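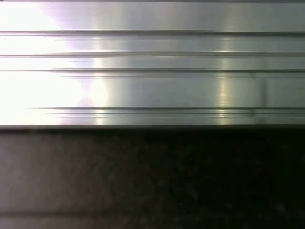

Brushed-aluminum profile with lengthwise grooves.

Care of Aluminum Profiles in Shared Workshops

Grooved aluminum profiles are found on benches, shelving and machine frames in many workshops. The metal is soft enough to scratch and the grooves collect dust, filings and old oil. Users of the Grilalthorpe workshop are asked to follow the guidance below when cleaning these parts.

Before cleaning
Remove loose grit with a soft brush, working from one end of the profile to the other. Grit left on the surface will be dragged across the finish by a cloth. Do not use compressed air near open shelving.

Washing
Mix 15 ml of mild dish soap into 6 liters of lukewarm water. Wipe the flat bands first with a well-wrung cotton cloth, always in the direction of the brush marks. Circular wiping leaves swirls that show up under a bench lamp. Do not use oven cleaner, bleach, washing soda or steel wool. Alkaline products stain bare aluminum, and the stain cannot be washed out.

Grooves and small ledges
Fold a thin cloth over a plastic card or a wooden stirring stick and draw it along each groove. Metal scrapers are not permitted. Where ridges sit close together, an old toothbrush is suitable. Rinse with clean water and dry at once - water standing in a groove will leave a white line.

Marks and smudges
Dark marks running across a profile may be grease, rubber or a scratch. Try a little rubbing alcohol on a cloth, with the window open and no heat source nearby. If the mark can be felt with a fingernail, leave it alone. Sanding with 180 grit is too coarse for a satin finish, and 300 grit should be tried only on a hidden section.

Checking the result
Move the lamp to one side so that the light falls at a low angle. Strong glare hides streaks, and a surface should be viewed from both ends before it is passed as clean.

Cloths used with alcohol are to be dried flat outdoors before disposal.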